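Sorting Into Baskets With Half the Demonstrations
Student project report, Mumville Robotics Lab
May 2024

When we started this project back in September, our plan was much bigger than what you are about to read. We wanted a two-armed system that could tidy a whole table by itself, and we had drawings and everything! By the second month we had learned how long it takes to get one arm to put one thing in one bin, so we narrowed the question down to something we could answer before graduation: how many demonstrations does a copying-type policy need, and does it matter what kind they are?

The way it works is that one of us drives the arm by hand while the computer records the wrist camera and the joint positions, and afterward the policy (ours is called Clestik, after a cat) is trained to do the same from the pictures. We recorded 400 demonstrations in all. In the first 200, the person driving did everything as cleanly as they could, straight to the object and straight to the bin. In the other 200, which we called the Deseno set, the driver began from an awkward pose on purpose, a little too far left or too low or turned the wrong way, and then recovered. Those were much less fun to record, and our wrists will back us up on that.

We trained one policy on the clean set, one on the Deseno set and one on everything together, and left all the other settings alone. Each one then got 15 tries at the same task with the objects placed at marks on the table.

The clean policy succeeded in 6 of its tries. It looked lovely when things went well -- smooth, quick, very sure of itself -- but once it drifted off its usual path it had no idea how to get back, and it would close on air and carry the air carefully over to the bin. The Deseno policy succeeded in 11. It was slower and it wobbled, but it came back from mistakes. The policy trained on everything got 12, and with so few tries we don't want to make much of that one extra success.

What we took from this is that the second half of our recordings did most of the work, and if we were starting over we would record the awkward starts first.

We also learned a good deal about backgrounds, mostly the hard way. The wrist view takes in far more than the table.

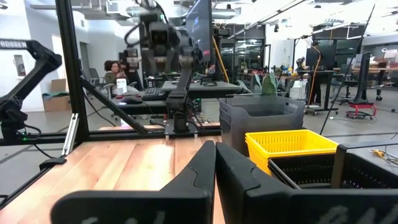

We had worried for weeks about the policy paying attention to people and chairs across the room, so we tried a version with the upper part of the view blacked out. It did a bit worse, to our surprise. Our best guess is that the fixed things behind the table help it work out where the gripper is pointing, but we only ran that test once and would love for next year's group to repeat it properly.

Glare on the wood was a bigger nuisance. A matte cloth is on the wish list, along with a second wrist camera and more evaluation tries per policy. The recordings and training scripts are in the Cuadros folder on the lab drive, and the notes on calibration are in there too, under the Deseno set.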